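Tapete de fieltro Skisamen para mesa — reseña rápida tras un mes de uso

Lo tengo puesto en la mesa del taller desde octubre. Color azul petróleo, tirando a oscuro. Voy al grano que tengo prisa.
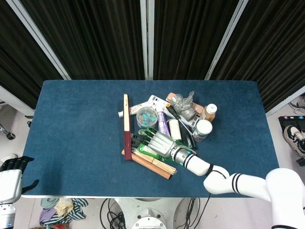 Lo bueno

Las cosas no resbalan. Antes, con la mesa pelada, un tubo mal puesto acababa en el suelo día sí, día también. Ahora lo vuelco todo en el centro —tubos, botecitos, rotuladores, el destornillador, lo que salga del cajón— y ahí se queda hasta que lo ordeno. El ruido tambien baja mucho. Mis vecinos de abajo, encantados.

El color ayuda más de lo que pensaba. Los tapones blancos se ven enseguida y el papel de aluminio ni te cuento. Lo oscuro cuesta algo más: dos rotuladores oscuros sobre ese fondo y tienes que mirar dos veces. Si trabajas con piezas negras pequeñas yo pediría el gris claro.

Para clasificar va muy bien. Montón en medio, lo que se guarda a un lado, lo que se tira al otro. Sitio de sobra.

Lo malo

Pelusa. La primera semana soltaba pelusilla azul por todas partes, se me metió hasta en la cola blanca. Dos pasadas de aspirador y mejoró, pero del todo no se ha ido.

El polvo de tiza se agarra. Con cepillo seco sale casi todo, con trapo húmedo NO, hace pasta. Aprendido por las malas.

Pegamento: ni lo intentes. Me cayó una gota en una esquina y ahí sigue, dura como una piedra. Para pegar cosas pongo un cartón encima y listo.

Y los bordes. Van cortados sin rematar, en una esquina ya se levanta un poco. Por lo que cuesta podían haber hecho un dobladillo, digo yo.

Comparado con otros

Tuve antes el Tesden, el fino. Más barato, pero se arrugaba cada vez que apoyabas el codo y había que estirarlo a todas horas. El Skisamen pesa más y no se mueve. Samran Bunnag, que me dejó probar el suyo antes de comprar, lo lleva sujeto por debajo con cinta de doble cara. Yo lo tengo suelto y sin problema.

Precio y envío

Pagué 70 euros en Orozco, envío incluido. Caro para ser fieltro, la verdad. Llegó enrollado, sin pliegues, se quedó plano en una tarde con cuatro libros encima.

¿Lo volvería a comprar? Sí, en otro color y con rebaja. Para cocina o pintura líquida no lo recomiendo. Para ordenar, montar cositas y trabajar sin que todo ruede, muy bien.

Nota: 4 de 5. Le quito uno por los bordes y la dichosa pelusa. Si alguien sabe quitar cola seca del fieltro sin dejar calva que lo pogna en los comentarios, gracias.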